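Progress report: kitchen manipulation planning software
Prepared by the planning and control team, Ivimus
15th April

We've had a very good run since the last report, and most of what follows is good news. The planner now finishes long kitchen tasks in simulation that it couldn't get halfway through in July, the new perception layer is in, and the replay tool we kept promising is finally something people open every morning by choice. There are two items behind schedule, and both are covered further down.

Planner

The biggest change is that Flamia, our task and motion planner, no longer plans the whole job up front. It used to work out every grasp and every move before the arm left its home pose, and if a single step failed near the end, the lot went in the bin. It now commits to a few steps, carries them out, looks again and plans the next few. That sounds like a modest rearrangement (and the diff was smaller than any of us expected!), but it has changed what we can ask for. "Put the cheese away and clear the counter" used to time out on most layouts. It now comes back with a first motion in under 400 milliseconds on the standard workstation, and keeps planning while the arm is moving.

We also rewrote how Flamia treats reachability. The old code sampled arm postures more or less evenly and threw away the ones that collided. Under an upper cabinet nearly all of them collide, so the planner spent its time rejecting things. The new sampler learns which elbow postures tend to work near which pieces of furniture and tries those first. It still falls back to even sampling when the learned guesses run dry, so we haven't lost any of the guarantees we had before. On the cabinet tasks it needs far fewer attempts, and the paths look calmer too, with much less of the waving about at the wrist that visitors always comment on.
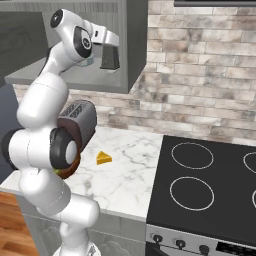 Cabinets remain the hardest part of the kitchen for us. The arm has to fold itself up close to the counter, keep the elbow clear of whatever is sitting there, and still leave the hand enough room to approach from a sensible angle. We added a soft clearance cost for objects on the benchtop, so a toaster is no longer treated the same as a wall. The planner can pass near it if it must, but it pays for doing so, and it generally finds the roomier path on its own.

Perception

Everything in simulation used to run on perfect object poses handed over by the simulator. That was handy for debugging and misleading about everything else. From this period on, all headline results use poses estimated from rendered camera views, with the arm itself blocking part of the view whenever it happens to be in the way. Our success rates dropped the day we switched it on, as we'd warned you they would, and have since climbed back past where they were for the pick and place tasks. Drawer and door tasks haven't recovered fully.

The improvement came mostly from letting the estimator say it doesn't know. When a small item is partly hidden, the estimator now passes along a spread of possible poses, and the planner can choose to move the arm aside for a better look before reaching. We hadn't asked for that behaviour as such. It fell out of the cost function, and the first time it turned up in a replay there was a fair bit of cheering in the office.

Small wedge-shaped objects are still awkward. The estimator flips them end for end more often than we'd like, and a flipped estimate gives a grasp that closes on a thin edge. We have a fix in review that checks the grasp against both orientations before committing.

Control

The controller work was quieter but worth having. Trajectories are now handed over mid-motion without the small pause between segments, which had been adding up over a long task. Joint limits are enforced in one place instead of three, and that alone closed a family of bugs that had been reopened several times. We also log commanded and simulated joint torques together now, so when a motion looks odd we can tell whether the plan or the tracking is to blame.

Tooling and test scenes

Wuvside, the replay and comparison tool, went into daily use. You can line up two runs of the same task, scrub through them together, and jump straight to the moment where they part ways. Finding the cause of a regression used to eat a whole afternoon. Most are now sorted before lunch.

The scene generator has grown to 3000 kitchen layouts, with appliances, cabinets and loose food items placed differently in each. Of those, 200 are held back and never used for tuning. The nightly run covers 4000 task attempts, and the results are posted to the shared dashboard you already have access to. We'd really encourage you to browse the failures as well as the totals, they're the more interesting half.

Behind schedule

The Nepia interface, which will let outside teams plug in their own grasp models, is late. The message format is settled and the reference client works, but error handling is thin and the documentation is a stub. We underestimated how many of our own assumptions had leaked into the old interface. Cooktop tasks are also behind, mainly for want of a decent contact model for sliding cookware. Neither delay changes the budget.

Next period

First up is finishing Nepia to the point where one outside group can use it without ringing us. After that we'll bring the door and drawer tasks back up under estimated poses, merge the two-orientation grasp check, and start timing Flamia on the lower-powered computer we expect to use on hardware. We'd also like to bring your technical reviewers in for a live Wuvside session, with the nightly failures from that morning loaded up. Please let us know who should be on the invitation.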